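Disposal of donated desktop computers by a small nonprofit

Posted 2026-10-11 in Office and Equipment

Our organization, the Kidville after-school program, received 40 used desktop computers from an insurance office that was closing. We placed 24 of them in our homework rooms. The remainder are too old for our purposes and are stored in a hallway that must be cleared before our next fire inspection. May we give the unused machines to families, or are we required to return them to the donor? We would also appreciate guidance on the hard drives.

Posted by: Kidville Office

The first document to consult is the donation letter. If the letter transfers the computers without conditions, your organization owns them and your board may decide how they are used. If it names a purpose, such as "for use by enrolled students," please obtain the donor's written consent before giving any of them away. An e-mail is normally sufficient.

You should also record each machine that leaves the building, with its serial number, the date and the name of the person receiving it. Our agency adopted this practice in June after an auditor asked about a printer that no one could locate.

Posted by: Dlamini Community Services

Hard drives need to come out. Our county recycling center charges 55 cents per drive for shredding. Ask yours.

Posted by: Filier

I concur with the replies above and would add one point concerning the drives. An insurance office will have held private customer records, and the donor may not have erased them. Please do not rely on a verbal assurance.
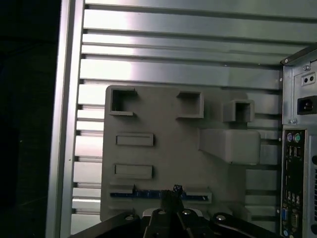 Before any computer is released, open the case, remove the drive and mark the outside of the case with tape so that staff can see it has been done. Drives should be kept in a locked cabinet until they are destroyed, and the recycler should provide a certificate – ours lists every serial number. Families who accept a computer without a drive should be told so in writing, as they will need to purchase one.

Posted by: Istent Help Desk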